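Kitchen odds and ends, April batch

Cleaning out the notes drawer again so these are in no order at all. Some are mine, some came in by mail, a couple I stole from my mother-in-law. Skip what you don't need.

Cutting boards first. Damp dishcloth underneath, folded once, board stops sliding. Everybody knows it and half of you don't do it. The rubber shelf liner works too but it gets grimy and then you have to wash that as well.

Onion smell on the board - coarse salt, half a lemon, scrub, leave it ten minutes, rinse with cold. Garlic is harder. I gave up and keep a small board just for garlic. Wrote a G on the edge with a wood burning pen, took a minute.

Sticky labels on jars. Peanut butter or plain cooking oil mixed with baking soda, smear it on, go do something else, come back after lunch. Scrape with an old gift card. The Avier jam jars are the worst, whatever they glue those with, two rounds needed. Worth it though, the lids seal nicely and they stack.

Brown sugar gone to a brick: slice of bread in the bag overnight. Needed it now? Bowl, damp paper towel over the top, microwave in short bursts, 20 seconds or so and check. Go too long and you've got candy.

Fridge

Put a tray on the shelf for anything in a jar. Mustard, pickles, capers, the curry paste you bought for one recipe. Pull the tray out, everything comes with it, nothing dies at the back. I use an old baking sheet that warped.

Herbs. Parsley and cilantro in a glass of water with a bag loosely over the top. Basil on the counter in water, no bag, never the fridge, it goes black. Rosemary and thyme I just wrap in a damp towel and put in the drawer. Lasts ages.

Celery in foil. Don't ask me for the science, it stays crisp for weeks.

Lettuce - wash it, spin it really dry, box lined with a couple of paper towels, another on top. Change the towels when they're soaked. If you skip the spinning part you're wasting your time and the towels.

Half an avocado keeps better with a bit of cut onion in the same box. It does taste faintly of onion after, fine for guacamole, not fine for a smoothie (ask how I know).

Milk doesn't go in the door. Warmest spot in there. Door is for ketchup.

Stove and oven

Burnt pan, stainless. Cover the bottom with water, couple spoons of baking soda, simmer, let it go cold, then wooden spoon round the bottom. Comes up in sheets. Stubborn bits, do it again with a splash of vinegar AFTER you've poured the soda water out. Put them in together and you get a nice fizz and not much cleaning.

Not for aluminum or nonstick, the baking soda turns aluminum grey.

Cast iron, since I get the same letter every month: yes you can use dish soap. A little. Don't soak it. Dry it on a low burner, wipe a few drops of oil round with something lint free and wipe it off again like you changed your mind. Too much oil is why yours is sticky.

Oven racks go in the bathtub on an old towel, hot water, dishwasher tablet, overnight. The towel matters or you'll scratch the tub. Rinse the tub properly before the next person gets in.

Oven door glass - paste of baking soda and water, spread it, leave it half an hour, wipe. For the brown drips between the two panes you have to take the door off, and on the Zurkow that's 2 screws at the top edge and a lot of swearing. Check your manual. Mine lifts off if you flip the hinge clips first. Didn't flip them the first time.

Hood filters. Once a month I say, every three months I do. Sink of very hot water, degreaser or a good squirt of dish soap, quarter cup of baking soda, let it sit. Brush, rinse, stand them up to dry. If they're still tacky when dry they aren't clean.

Counters

Stone counters and vinegar don't go together. Marble etches, so no lemon, no vinegar, no tomato left sitting about. Warm water, drop of mild soap, wipe, then dry it. Drying is the part that gets rid of streaks, not the spray. I bought a bottle of Drellilia stone polish last year and it's fine, smells like a hotel, but dark stone looks just as good to me after a dry buff.

Oil stain on stone: baking soda and water mixed thick like yogurt, pile it on the spot, cover with plastic wrap, tape the edges, leave it a day. Take the plastic off, let it dry out completly, scoop it up. May need two or three goes for an old stain.

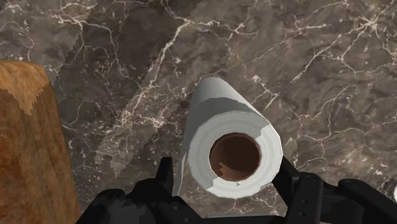
Crumbs round the stove edge - old toothbrush, then the vacuum with the narrow nozzle. Don't wet it first. Wet crumbs are glue.

Paper towels I try to go easy on. Old T-shirts cut into squares do most of the work here, they go in a basket under the sink and get washed hot with the dishcloths. Paper is for bacon, raw chicken drips, the cat. When you start a new roll squash it a bit so the tube is slightly oval, then it doesn't spin out half its length when you tug one handed. Kids in the house, do this today.

Empty tubes: extension cords, one each, write on the outside which is which. Also good for keeping knee-high boots upright and for starting the fire if you stuff them with dryer lint.

No fabric softener on any rag or towel you want to actually soak something up. It coats them. If you've got towels that push water around, wash hot with a cup of white vinegar and no detergent, then again as normal.

Sink and drains

Smelly drain is usually the stopper, not the drain. Pull it out. Look at it. Yes.

Garbage disposal - ice cubes and a handful of coarse salt, run it cold. Citrus peel after, small bits. The rubber flap is the really nasty part, lift the folds and scrub underneath with a brush you don't mind throwing away.

Hard water crust on the faucet: soak a rag in vinegar, wrap it on, rubber band, leave an hour. Check your finish first, not on brass or anything fancy plated. Spray head goes in a sandwich bag of vinegar tied round the neck, same idea.

Stainless sink, dish soap and a soft sponge going WITH the grain. Dry it. Tiny bit of oil on a cloth if there are guests.

Slow drain, try a kettle of hot water and dish soap before you go pouring chemicals. Hot from the tap if your pipes are plastic, not boiling. Then the plunger - block the overflow and the other bowl with a wet rag or you're only moving air around.

Cupboards

Pan lids on a tension rod across the front of the cabinet. Or a cheap dish rack on its side. I did the rod, it fell down, I did the rack.

Take the flour out of the paper bag and put it in something with a real lid. Moths. We had them one summer and had to throw out every open packet in the kitchen, right down to the tea. Bay leaf in the canister is supposed to help, I do it, can't swear to it. New flour goes in the freezer for a few days before it goes in the cupboard and we haven't had them since.

Date things. Masking tape and a marker, tied on a string to the cupboard handle so it's there when you need it. Spices too, the day you open them. I found a paprika from two houses ago.

The Dinsa stacking bins come in sets of 6 and the lids from the old sets don't fit the new ones, so if you're adding to yours take one along to the store. They really should print that somewhere.

Shelf liner: cut it a hair short at the back so you can get a fingernail under it later.

Squeaky cabinet hinge, dab of petroleum jelly on a cotton swab. Cooking oil works for a week and then it's gummy. Loose hinge screw - take it out, toothpick with wood glue in the hole, snap it flush, let it dry, put the screw back. Two toothpicks if the hole is really chewed up.

Small stuff

Dull scissors, fold up some foil a few times and cut through it. They won't be new but they'll open a bag of rice.

Wooden spoons that feel furry: fine sandpaper, wipe, then mineral oil. Leave overnight standing in a jar. Do the board at the same time as long as you've got the oil out.

Blender. Warm water half way, drop of soap, lid ON, run it. Rinse. Do it right after you pour or you'll be in there with a chopstick.

Thermos that smells of coffee gets a spoon of baking soda, hot water, lid off overnight. Leave the lid off when you store it as well.

Stuck jar lid - rubber glove. Still stuck, tip of a butter knife under the rim till it pops. Running it under hot water works for honey and syrup.

Butter too hard, grate it. Coarse side, straight onto the plate, it's soft in a couple minutes. Keep the wrapper in the freezer for greasing pans.

Candle wax on the tablecloth, ice on it, crack off what you can, then brown paper over and under and a warm iron. Keep moving to a clean bit of paper. Colored candles may leave a shadow, stain remover before it goes in the wash.

Rust spots on knives, cork and a bit of baking soda paste, rub, dry straight away. And keep them out of the dishwasher, I know, I know.

Dishwasher itself. Filter out, rinse it under the tap, soft brush. If you've never done it, open a window. Cup of vinegar in the top rack and a hot cycle with nothing else in there. Wipe the bottom edge of the door by hand, the water doesn't get to it and there's always a line of gunk.

Next batch is laundry and I've already got more grass stain letters than I can use, so send me something on sweaters instead. Or shower doors. Keep them short please, I type these up Tuesday nights after the dishes and the last page ran way too long.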